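In praise of the office venetian blind

I have been rude about venetian blinds for most of my adult life. I grew up with a set in the bathroom that came down in a rattling heap if you so much as looked at them, and I swore that when I had a say in things it would be curtains or nothing. So it's a bit embarrassing to be writing a piece in their favour, but a fortnight of working behind glass has done something to me.

The glass belongs to Bodero, who fit out offices and had let me camp in one of theirs while I wrote about what people do with meeting rooms these days. You'll know the sort of place. Brown wood-patterned floor, white pipes left showing overhead, big glazed partitions where a plasterboard wall would once have been. I arrived in February expecting to hate it. I had my laptop, my flask and a very strong opinion about goldfish bowls!

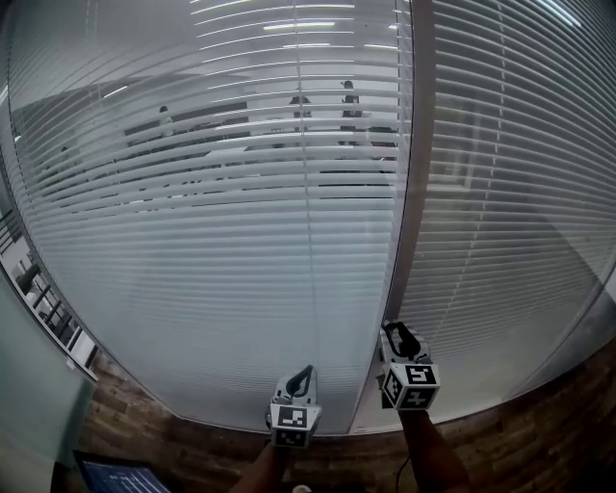 The opinion lasted until lunch on the first day. Rozália Szilágyi, who looks after interiors there, let me grumble for a good ten minutes and then walked me up and down the corridor while she tilted the slats by tiny amounts. Fully shut, you may as well be looking at a wall. A touch open and you get shapes — somebody's standing up, somebody's got a cap on, the meeting's probably finishing — without being able to read what's on the table. It's exactly as much as you want to know about your colleagues.

She's fierce about slats, is Rozália. She likes them narrow and she likes them white, and she won't have them stop halfway down the pane ("like a man in short trousers"). She had samples from Sárközi spread across her desk in 43 shades, and when I asked what the difference was between two of the whites she looked at me as though I'd asked which of her children she could spare.

What I hadn't expected was the light. In the evening, with the ceiling tubes on, the glass picks them up and lays them in long bright bars right across the blinds. I found it irritating for a day or two and then I started to enjoy it. Mostafa Mansour, who had the desk next to mine, still can't stand it and turns his chair to the wall after four o'clock.

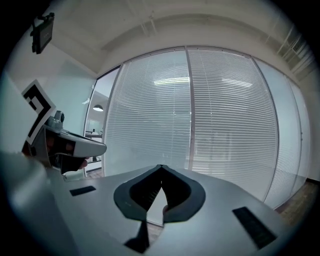
Slim metal posts, narrow white slats and the glow of the ceiling lights across the glass.

Now, cleaning. I know, but somebody has to, and with this many slats it's a proper job. I asked Lajos Juhász, who has been doing it for longer than Bodero has been in the building, and he told me to forget sprays altogether. He uses an old cotton sock pulled over his hand, barely damp, and works from the top with the slats tilted towards him. Then he tilts them the other way and does it all again. A long run takes him 38 minutes if he's left alone and most of a morning if Mariann from accounts comes by for a chat. I've tried the sock at home and it's very good, though do pick one you don't mind never wearing again.

The other thing he taught me is to lower the blind all the way before you tilt it. I'd been cranking mine half-raised and wondering why the bottom slats sat crooked.

If I have a complaint it's that people get carried away and cover everything. You do need one clear pane somewhere. My favourite spot in the whole place was by the glass door, which has been left bare, so that you can look up from a dull paragraph and see straight through to the stairs.

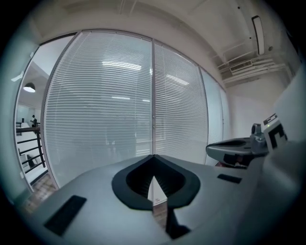 There's a white dome lamp hanging out there above the black railing, and I got very fond of it. It's a plain old thing, the kind you'd expect over a kitchen table, and it makes the stairwell look like part of someone's house. Rozália wanted it swapped for something sleeker by Wevusmont and was outvoted, and I'm glad.

I've since measured up my own back room, where a glazed door lets the neighbours watch me eat toast. The quote came back for a blind 1486 millimetres wide, in white, with narrow slats. My mother has asked whether I'm feeling all right. It goes up next month, and Lajos has promised me a sock.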